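4. Teaching the Zukley where to stop

Hanan Rawashdeh packed by hand for years and now does this step. Her title has changed; her chair has not.

4.1 Lay white paper under the gripper. Creases are tolerated.

4.2 Press OPEN and wait for code 26. Keep sleeves clear.

CAUTION: The Zukley does not take tea breaks. You still do. Log out first.

4.3 Check that both fingers are spread, with nothing between them.

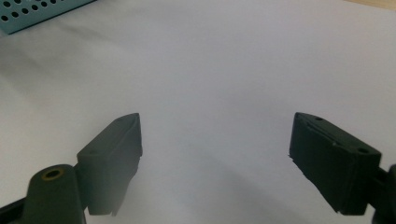 4.4 Save as position 82. Tell the next shift.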